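**How do you stop the long end getting in the way when you're doing separate stitches?**

*posted by marrowfat31, 2019-11-17*

Hi all, I've been teaching myself suturing since July, ahead of a course at Skudlow, and I'm stuck on something that's probably very basic. I'm doing single stitches, each one tied and snipped before I start the next, with black thread and a curved needle. My knots are all right now (they weren't!) but the spare thread drives me up the wall. It flops over the seam, it makes loops, and every so often I catch one with the needle point and have to start that stitch again. It's this sort of stitching I'm talking about:

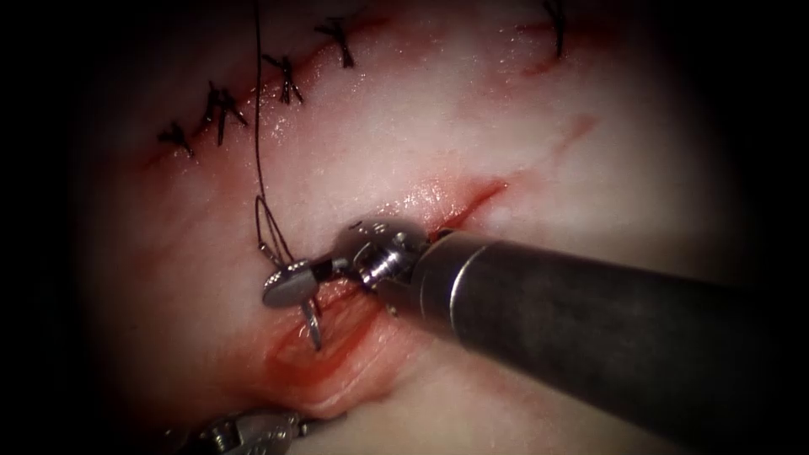
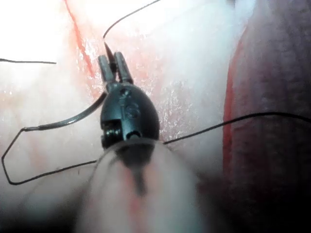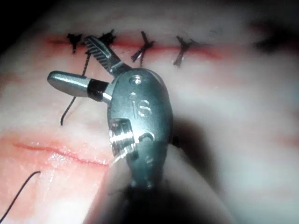
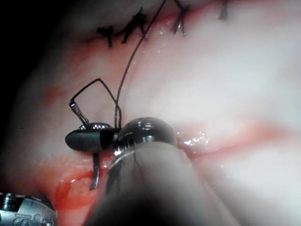
I've tried working with a much shorter piece, but then I run out halfway through a knot, and I've tried laying the long end off to one side, where it stays for one second and then springs back. The thread is Wenitz, off a card, and it keeps the kinks from the card no matter what I do. Do I need different thread or different habits? I get 30 minutes most evenings, so I'd rather not spend them untangling.

---

**tansy_and_twine**

Habits mostly, but do sort the kinks out first. Hold both ends of the thread, not the needle, and give it a slow gentle pull before you begin. Mine used to come off the card like a bedspring and this made a massive difference.

Then pick a side for the long end and stick to it every single time. I lay mine on the far side, past the stitches I've already tied, and I don't pick the needle up again until I've looked where the loops are lying. It feels painfully slow for a week or so and after that you stop noticing. Also, pull the thread through in one go until you've got the tail you want, and do stop and look at the tail, as I lost loads of them straight through the hole before I learnt!

---

**pudding_lane**

get better thread

---

**oldgreenkettle**

A bit harsh above, though I did switch to Retater and liked it more. I wouldn't bin the Wenitz while you're only practising.

What helped me was trimming my knots shorter. I was leaving great long whiskers on each one and the working thread snagged on them constantly, so I was blaming the wrong bit of thread altogether. Don't go so short that the knot slips, obviously. If your course gives you a length to cut to, use that and ignore me.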